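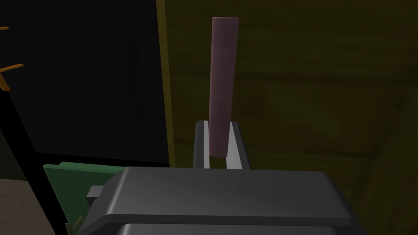 Wrist view, rod between the fingers. Left finger on it, sliver of light on the right side.

3/12/22, Widlow, upstairs room

Sullum sim, rod task, teleop with the Bitiso handles. Merle driving for the first half, me after that. Bernd wants the demo set at 1000 by the end of the month and I have said in writing that I don't think the number is the problem.

We have 86 saved. I went back through them this morning before anyone was in. The success flag is set by the operator pressing the left thumb button, so it means "the person holding the handles was satisfied". I would like it to mean something about the rod. There are episodes in there flagged good where one finger is touching and the other has daylight next to it, as in the still at the top of the page. Whether that is the moment before a proper close or all the grip there ever was, you can't tell from one view, and the flag won't tell you either. The contact log would, but it was switched off for the whole first batch to keep the display rate up. Merle says she asked for it on. I believe her.

Things noticed while driving:

Depth is poor. You look up the rod from behind the gripper and have no feel for how far in front it is. Everyone overshoots, then backs off, then goes in again. All of that wobble is in the data. A policy trained on it will learn to wobble, and someone will then write that it shows "human-like recovery".

The rod against the wood is hard to judge as well. Dusty pink on dim olive brown. I turned my screen brightness up, Merle doesn't, so we are probably not even giving the same demonstration.

Handle drift. After a few minutes the hand in the sim points slightly off from the hand in the room. You correct without noticing. Recentring between episodes helps, when people do it.
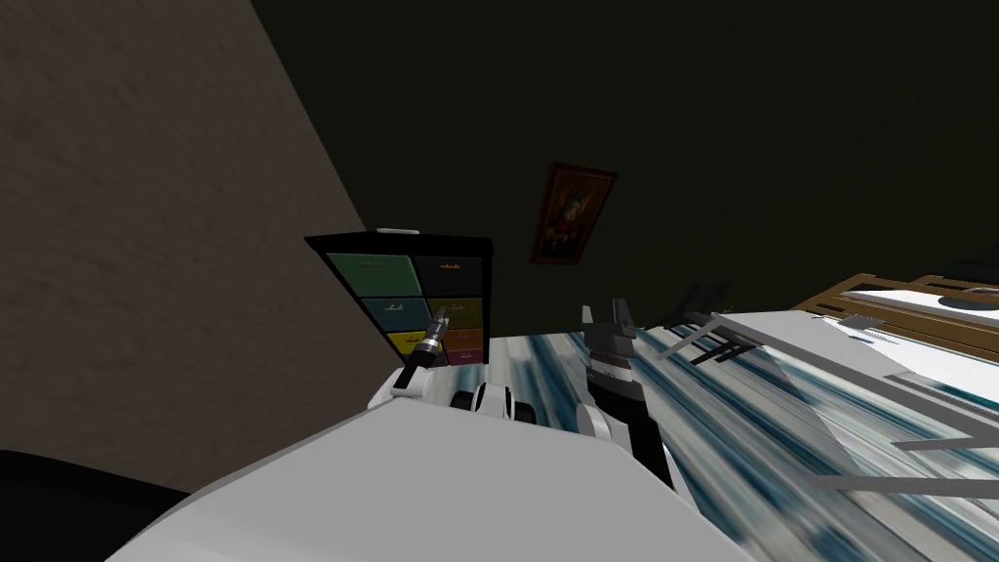 View from above the body, tilted. Both grippers, coloured drawer cabinet beyond the left one.

Tried driving from this view for a while. Better for knowing where the arms are, useless for the last bit of the approach. The tilt is bad enough that I kept steering the left arm along the slope of the picture. Merle got used to it faster than I did and thinks it could be the main view with the wrist one as an inset. Maybe. I would want to see the same person do the same task both ways before changing anything, and we have never done that once.

The drawers are another matter. Bernd's plan has a language label for each episode by drawer colour. Fine for the yellow one and the pink one. The sage green and the olive green are going to be called "green" by anybody typing quickly, and the teal has already been called both blue and green in the labels I checked. If the labels come from the operators they need a fixed list of words. I raised it two meetings ago. It was minuted and that was the end of it.

First training run used 50 of the episodes, picked at random from the flagged ones. The curve goes down nicely, as curves do. Bernd forwarded it to Hodoroagă with the word "promising". No rollouts have been done on a new start position. I have asked him to hold off sending any more curves until there are some.

Length is odd too. A clean approach and close shouldn't take long, yet plenty of the saved ones run to more than 400 steps, with a good part of that being the operator sitting still and thinking. Trim the pauses? Merle says yes, at the front only. My worry is that the pauses in the middle are where the decision gets made, and if we cut them the arm appears to know something it had no way of knowing.

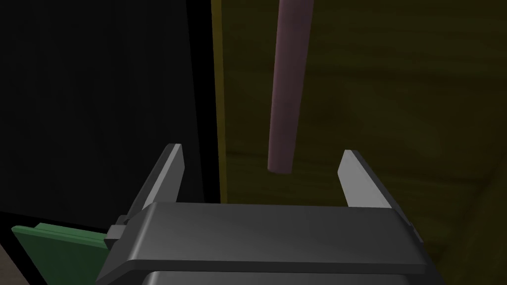 OPEN POINTS

Fingers open, rod ahead of them, a little left of centre. I want this to be the agreed start-of-close pose, checked by script, with the offset written to the log. At present each of us begins closing whenever it looks right.

Contact log on for everything from now. If the display stutters, lower the shadow quality first.

Success flag: both fingers in contact and held for a set time. Thumb button stays, but as a separate column. I expect the two columns to disagree a lot and would like to see by how much.

Re-score the old episodes by replaying the commands with contacts on. Merle doubts the replays will land in the same place. So do I, try ten.

Fixed colour words. Merle to draft, me to check against the drawers.

Same operator, two views, same starts. Needs a free afternoon on the handles.

Bernd to say what the 1000 is based on.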